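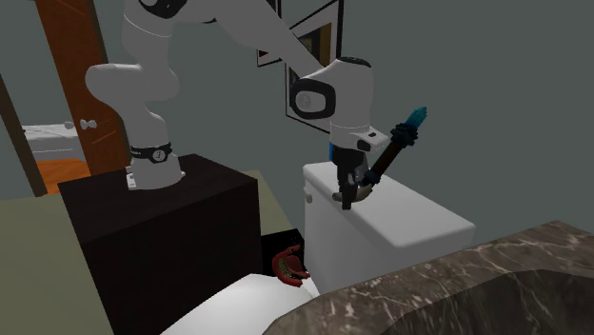

Issue 131, page 2

Toilets, sinks and drains: frequently asked questions

Trullcombe Homes tenant information. Last updated 9/19/25

Who do I contact about a blocked toilet?

Ring the repairs line and choose extension 2928. If you have only one toilet and it can't be used, tell us when you call and we will treat the job as urgent. If you have a second toilet in working order, the job goes on the routine list.

Is it my job to clear a blockage, or yours?

We ask you to try a plunger first. If that doesn't shift it, call us. We clear blockages in the soil pipe and the shared drains free of charge. If our plumber finds wipes, nappies, cat litter or anything similar in the pan or the trap, you may be charged for the visit. The current charges are on the back of your rent statement.

Can I use wipes that say "flushable" on the packet?

Please put them in the bin. This goes for all wipes, including make-up wipes and moist toilet tissue. Kitchen roll should go in the bin too.

My toilet keeps running after I flush. Is it urgent?

No, but please report it soon, especially if you have a water meter. The usual cause is a worn seal or a fill valve that needs adjusting. Most of our homes have a Prondus valve, and our plumbers carry the parts. Older cisterns in the Kırmızıgül Court flats take a different seal and may need a second visit.

How do I turn the water off to the toilet?

Look for a small valve on the pipe that feeds the cistern. If it has a slot, turn it a quarter turn with a flat screwdriver until the slot lies across the pipe. If you can't find a valve, or it won't move, use the main stopcock. In most houses this is under the kitchen sink. Please don't force a stiff stopcock. Call us instead.

What should I clean the toilet with?

Ordinary toilet cleaner and a brush are enough for weekly cleaning. Never mix bleach with another cleaner, and open a window if you can. For limescale, use a descaler made for toilets, leave it for the time given on the bottle, then flush. We don't recommend blocks that sit inside the cistern. They break up and bits get under the seal.
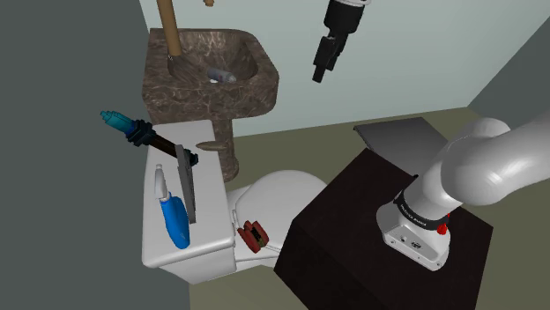

Toilet and pedestal sink

The sink is slow to empty. What can I try?

Lift out the plug and clear any hair from the waste. Then run hot water from the tap for a few minutes. You can also unscrew the trap under the sink if you feel able to, with a bucket beneath it. We would rather you didn't use caustic drain cleaner, and if you have used it, tell the plumber before they start work.

Can I clean a marble or stone sink with vinegar?

No. Vinegar, lemon juice and descaler all mark marble. Use warm water with a little washing-up liquid and dry it with a soft cloth.

Can I put in my own toilet or sink?

You need written permission first. Fill in form 306 and send it to the office with the details of what you want to fit and who will fit it. Work must not begin until you have our reply. You will be responsible for repairs to anything you put in yourself.

Who does the repairs?

Stedov has held the plumbing contract since March. Their staff carry a photo card. Ask to see it before letting anyone in, and ring us if you are unsure.

What if I miss the appointment?

Stedov will leave a card with a number to ring. If we don't hear from you, the job is closed and you will need to report it again.

I can smell drains but nothing is blocked. What is it?

Often a sink or shower that hasn't been used for a while. Run the tap for a minute to refill the trap. If you can still smell it the next day, report it.

Next page: Damp and condensation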